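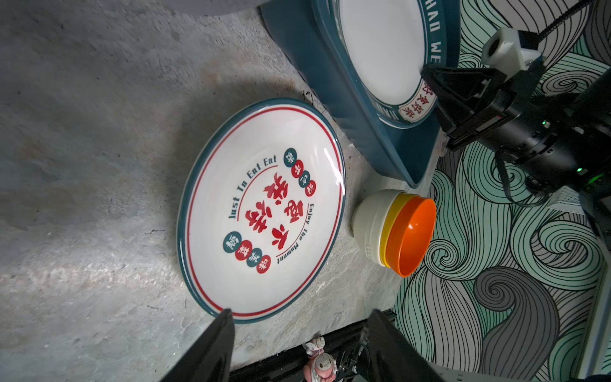
Plate with teal rim and red inner line, lettered "Enjoy The Moment." 

Irnell Community Dining Hall
Jun 14, 2025

The Dining Hall has begun its yearly review of shared tableware. This thread gives residents and member groups the main points. The full list will be posted at the front desk when the review closes.

The hall currently holds 1,825 pieces of tableware, counting plates, bowls, cups and serving trays. In January the figure was 1,212. The increase comes from household donations and from the transfer of stock when the Custley lunch room closed.

Donated pieces are accepted in any color or pattern. The hall does not require matching sets, and printed plates are welcome. The plate at the top of this thread carries red Chinese characters across the middle, small teal and red badges, and the words "Just To Eat Eat" on the other side from "Enjoy The Moment." Several residents have asked whether patterned plates will be kept for display. They will not. All plates that pass inspection go into daily service.

Inspection is done by hand. Staff check the rim for chips, run a finger around the foot, and look at the printing under a strong light. A plate with a chip on the eating edge is withdrawn. Light knife marks are acceptable. Printing that has begun to flake is not.

Bowls are sorted by diameter first and by color second. Nesting is permitted up to three deep - a white bowl, a yellow and an orange went together in this group. Please do not press bowls into one another to save shelf space. Bowls that stick together are the most common cause of breakage at the wash station.

Trays are counted separately from plates. A tray with a raised rim may hold plates on its way to the serving counter but should not be stacked while loaded. The teal tray shown will be shelved with the other rectangular trays on the lower rack, left of the door.

Labels: many donated pieces arrive with a maker's sticker or a price label still in place. Staff will remove these before first use. Groups returning borrowed items are asked not to add labels of their own to the eating surface. Masking tape on the underside is sufficient.

Borrowing. Member groups may borrow up to 30 place settings for one event. A place setting is one dinner plate, one bowl and one cup. Requests go to the Munteanu Room desk on the form provided, and should state the date, the hour of pickup and the name of the group. Telephone requests cannot be taken.

Returned items must be washed, dried and stacked by size. Plates left damp in a closed box develop an odor that takes two cycles to remove. The hall reserves the right to send back a box that has not been dried.

Breakage should be reported on the return form. There is no charge for a first broken piece. Please do not attempt to glue a plate or bowl and return it to the shelf - repaired pieces cannot be used for food.

A note on storage. The new shelving from Dirkico has been installed along the north wall. Plates go on the middle shelves, bowls above, trays below. Heavy serving dishes remain in the old cabinet until the floor brackets have been fitted.

Donations are paused for 30 days while the count is completed. Items left outside the hall during this period cannot be stored and will be passed to the Custley reuse depot. Glassware and cutlery are not part of this review and will be covered in a separate notice.

Questions about the count may be left in writing at the front desk. Replies to this thread are not monitored.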